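The drawstring is among the least considered parts of a garment and among the first to fail in storage. Members of the textile care trade have long observed that sweatpants and hooded sweatshirts come back from the closet in worse order than shirts or dresses, and the cord is usually involved. It slips inside its channel, knots around a neighbouring sleeve, or is pressed for months against a soft knit until it leaves a groove.

When the Flerance Textile Centre reviewed its folding guidance in November, knitwear with cords was the category that drew the most correspondence. The Centre's household program, published under the name Shim, had previously devoted a single paragraph to the subject. The revised edition gives it a chapter.

## A matter of weight

Heavy fleece and ribbed knits behave differently from woven cloth. They do not hold a crease well, and a fold made too sharply will open again within the hour. The Centre recommends a broad, loose fold that allows the fabric to settle under its own weight. For a garment of about 400 grams, two folds along the length and one across are generally sufficient. A fourth fold produces a bundle too thick to stack and places strain on the seams at the waist or the hood.

Dark colours call for some further attention. Charcoal and black knits show lint readily, and they should be brushed before folding. A garment that has been worn even briefly should be aired overnight before it is returned to a drawer.

## Where the cord belongs

Opinion on the cord itself remains divided. One school tucks it inside the waistband or hood before the first fold, so that nothing is visible from the outside. Another leaves it free until the bundle is complete and then lays it flat across the top.

The revised Shim guidance favours the second method for garments in regular use. A cord that has been tucked away is easily forgotten, and a forgotten cord is often the one that has been drawn through to one side. Left in view, its two ends can be compared and evened out in a moment. For seasonal storage, the first method is preferred, with the ends tied in a single loose bow. Tight knots should be avoided in either case – they flatten a twisted cord permanently.

The tips also merit inspection. A split or missing aglet allows the cord to fray back into its channel, and rethreading is tedious work. Replacement tips are inexpensive and may be fitted at home with modest care.

## The folding surface

Much of the new chapter concerns the surface on which the work is done. A bare tabletop allows a heavy knit to slide, and the folder compensates by pulling, which stretches the ribbing. A cloth cover provides enough grip to hold the lower layer still while the upper layer is turned.

The Centre advises choosing a cover in a colour that contrasts with most of the household's clothing. Pale or bright fabric makes a dark cord easy to find, and loose threads show clearly against it. Printed covers are acceptable provided the pattern is faint.

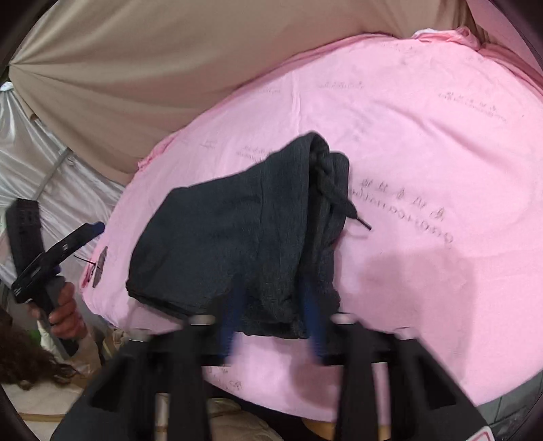
## Storing the finished bundle

Folded knits should be laid flat, heaviest at the bottom, in stacks of no more than six. Shelves are preferable to drawers, where the upper garments tend to be dragged out of shape as the drawer is opened. Where drawers are the only option, standing the bundles on edge is a reasonable compromise.

The Clutaline storage series and the Flokley shelf divider, both discussed in the appendix to the guidance, are suited to stacks of this kind, although a plain cardboard box of suitable depth will serve equally well. The revised edition is available at the Centre's front counter and by mail.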